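Packaging Notes: Sorting Film Bags Before the Pantry Shelves Are Refilled

06/10/2018

The dry goods shelves at the Berchtold building were emptied in May and are being refilled in stages. Boxes and jars went back first. Snack bags are now being handled, and they need a different method, as they do not stack and do not hold a fixed shape.

The bags are sorted by size and by seal condition. Flavor is not a sorting key. A full bag is held at the top seal and checked along the back seam. If the seam lies flat and the bag keeps its air, it goes into an upright bin, printed face forward. A bag that loses air when pressed lightly goes to the open shelf and is to be eaten within 10 days.

The bins are the shallow Wumel type, 300 mm deep. The older Farniter bins are deeper and have been moved to the lower shelf for flour and rice. Bags placed in the deeper bins tended to slide under each other, and the ones at the bottom were crushed. Fill each shallow bin to one layer of upright bags. Do not press down to make room for another.

Shelf load is not a concern with snack food. The upper shelves are rated at 900 N and a full row of bags comes nowhere near that figure. Volume is the limit. Leave a hand's width above the tallest bag so it can be lifted straight out.

Labels on the bins should face the aisle and give the package size and the earliest date in the bin. Dates on glossy film are hard to read once the bag is creased.

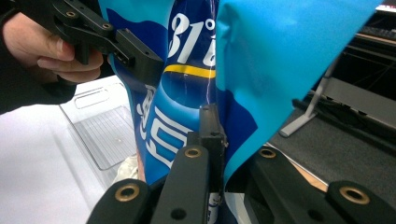
Smooth the film with two fingers before reading a date, and copy it to the bin label at once. Where the date falls in a fold or across a seal, write it on a strip of paper tape and put the tape on the back of the bag. Marker ink applied directly to glossy film rubs off.

Empty bags are flattened, not knotted, and go in the film sack beside the door. Imported bags follow the same rules. Check the day and month order before copying the date, as it varies by country.

The Dima shelf list has been updated to match the new layout. Canned goods follow next, starting with the lower left unit.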